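Hard Water, Soft Water: How Stavton Changed Its Supply

9 Jun 2022

Households in Stavton have drunk from the same chalk boreholes for longer than most of their houses have stood. The water is clear, cold and very hard. It leaves a white crust in kettles, dulls glassware and shortens the life of boilers, and residents have long regarded it with a mixture of irritation and pride. In April the town began to receive a blended supply, drawn in part from the upland reservoir at Destden, and the character of its water has altered for the first time in living memory.

The change was not made for the sake of the kettles. The boreholes draw on the same chalk that feeds the River Lu, a shallow stream which runs through the lower town and on to the water meadows. In dry summers the level of the chalk falls and the upper reach of the Lu falls with it. The river has stopped flowing above the old mill in two of the past five years, and the case for taking less from the ground had become difficult to resist.

The new main from Destden is 18 miles long. It follows the former railway for much of its route, crosses the valley beneath the riverbed and ends at the covered tank on Billa Hill, where the two waters are mixed before they enter the town. Construction lasted nearly 17 months. The most difficult section lay close to the tank, where the pipe had to pass under a sunken lane lined with mature beech trees, and the contractors bored beneath the roots in preference to opening a trench.

Mixing hard and soft water is a slow business. Old pipes carry a lining of scale that has built up over decades, and a sudden change can loosen it. The proportion of reservoir water was therefore raised in small steps, with samples taken at street hydrants after each one. Several roads near the station had cloudy water for a few days and were flushed at night. The final blend is classed as moderately hard.

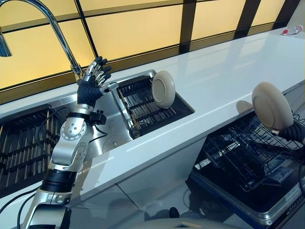
Taste has proved the more delicate matter. Water from chalk has a firm, mineral quality which those brought up on it scarcely notice until it has gone. Letters to the town council have described the new supply as flat, as sweet and, in one case, as belonging to somebody else. Bakers report that their dough handles a little differently. The town's small brewery, whose pale ale was built on the local water, now adds mineral salts to its brewing water and intends to continue doing so.

There are practical matters for householders. Dishwashers with a hardness setting should be adjusted, as too much softening can mark glasses. Less detergent is needed in the wash. Those who keep fish should test the water before a large change, and home brewers may wish to ask for the latest figures, which are available from the council offices.

As for the Lu, it is too early to judge. Pumping from the two oldest boreholes has been reduced – though they will be kept in working order for use in an emergency – and the level of the chalk is being measured at a well beside the churchyard. Water crowfoot was in flower below the mill at the end of last month. The upper reach is usually at its lowest in early autumn, and the next set of readings will be published once that season has passed.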